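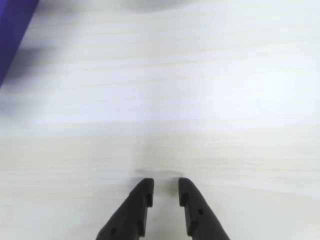 Pale tabletop with a fine, straight grain.

Bundent Household Advisory Service
Leaflet 47: Care of Light-Colored Wood Tables
Revised 2025-09-07

This leaflet replaces the version issued to residents of the Rimar and Lacerda districts. It applies to tables, desks and workbenches with a pale wood or wood-look surface, whether used for meals, hobbies or light repair work. It does not cover antiques, painted furniture or cutting boards.

Identifying the surface

The correct method of cleaning depends on the finish, and the finish should be established before any product is applied. Place one drop of water on a part of the table that is normally out of view. If the drop stays in a bead for several minutes, the surface is most likely sealed with varnish, lacquer or a plastic coating. If it soaks in and leaves a darker spot, the wood is bare or has been treated with oil that has since worn thin. Blot the drop when the test is complete.

Wood-look surfaces may be recognized by their edges. Where the grain on the top does not continue over the edge, or where a separate strip has been glued on, the table should be treated as a coated surface and must not be sanded.

Routine cleaning

Remove crumbs and dust with a dry, soft cloth before any damp cleaning. Grit dragged across the surface under a wet cloth is a common cause of fine scratches, which show up on pale tops when the light is low.

Wipe with a cloth wrung out in warm water and a few drops of dish soap, following the direction of the grain. Rinse the cloth, wipe again, and dry at once. Water should never be poured directly on the table. Seams, screw holes and the ends of boards need particular attention when drying.

Bleach, ammonia and scouring powder are not recommended on any of the surfaces covered by this leaflet. Vinegar is frequently suggested in older household guides, but repeated use can dull a sealed finish.

Marks and stains

Pencil: use a clean white eraser. Colored erasers may leave a mark of their own.

Ink: dab with a cotton swab barely moistened with rubbing alcohol, after testing on a hidden area. Work from the outside of the mark toward the center. Alcohol will damage shellac and some lacquers.

White rings: leave the area to dry for a full day before attempting treatment. Many rings fade without help. Those that remain on a sealed surface may be rubbed lightly with a little petroleum jelly, left overnight and wiped off.

Grease on bare wood: cover with cornstarch, leave for several hours and brush away. Repeat as needed.

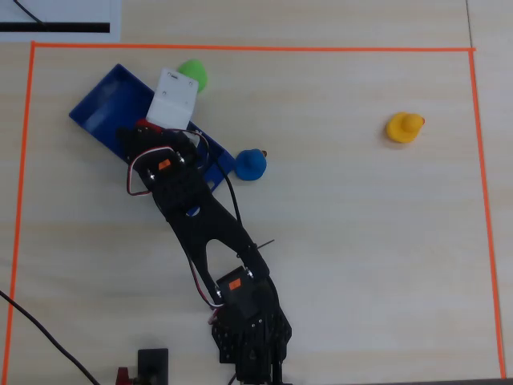

Deep stains on solid bare wood may be removed by sanding. Begin with a medium paper and finish with a fine one, always along the grain. Treat the whole top in the same way – a single sanded patch will be lighter than its surroundings and will remain visible after oiling. Wear a dust mask, and vacuum the surface before applying any finish.

Cloths used with linseed or similar oils can catch fire without any outside flame. Spread them flat outdoors to dry, away from buildings, or place them in a metal container filled with water and closed with a lid. They should not be left crumpled in a trash can at any time.

Marking out areas with tape

Tape is often used to divide a shared table, to mark the position of a sewing machine or to keep a craft project within bounds. It is suitable for most sealed tops provided that the following points are observed.

Choose a low-tack tape sold for painting or delicate surfaces. Packing tape and duct tape are unsuitable. Clean and dry the table first, and allow any new varnish to cure for the period given on the can. Lay each strip in one piece without stretching it, and press it down with a fingertip.

Replace the tape every 4 weeks, or sooner if the edges have begun to lift and gather dirt. In direct sun it should be taken up more often. The wood under a strip is shielded from light, and a table marked out in July may show a faint line in the fall.

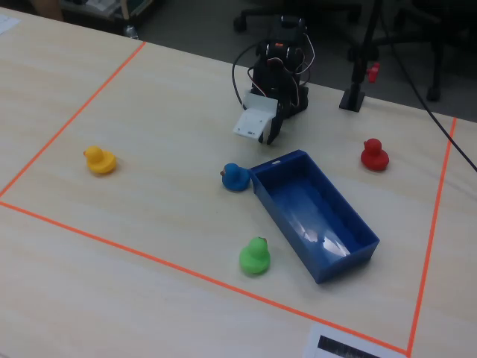

Orange tape marking out an area on a light wood-grain tabletop, with four rubber ducks and an open blue bin inside the lines.

To remove tape, fold the end back on itself and pull slowly at a low angle. If it resists, warm it with a hair dryer on the lowest setting. Any adhesive left behind can usually be rolled off with a thumb. Stubborn residue on a sealed surface may be loosened with a drop of cooking oil, then washed off with soap and water. Oil should not be used for this purpose on bare wood.

Further information

Printed copies of this leaflet are held at the Gravum Street office, Room 255. Leaflets issued before 2000 contain advice on wax and solvents that has been withdrawn – residents are asked to discard them. Requests for large-print copies may be made at the same counter.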